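Let the club do boring jobs

I've helped out at our student robotics club for nearly six years now, and every spring we have the same argument. Do we enter the big contest, with its ramps and its flashing scoreboards, or do we spend the term on something dull? This year I voted for dull, and I'd like to stick up for it.

The project is called Enano, and the job is tidying. Bits of paper on a table, plastic tubs, two arms, put the one into the other. Try selling that at an open evening! Benito Campos, who is far better at code than I'll ever be, told me his little cousin could do it in her sleep. Well, yes – and that's what makes it a good thing to teach. A flat slip is miserable to pick up and a scrunched one is easy, and you learn more about grip from that than from 90 pages of notes.

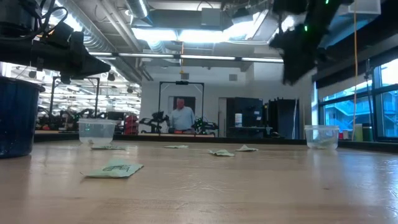 Paper slips and tubs on the Enano table, with both arms overhead.

Contests have their place, and I loved ours last June. But Joaquín Toledo spent most of it fixing a wheel, while the younger ones stood and watched. With the paper job they all get a go, and they argue about it on the bus home. I'd take that over a trophy. We vote again on 20th March, so come along and shout at me if you disagree.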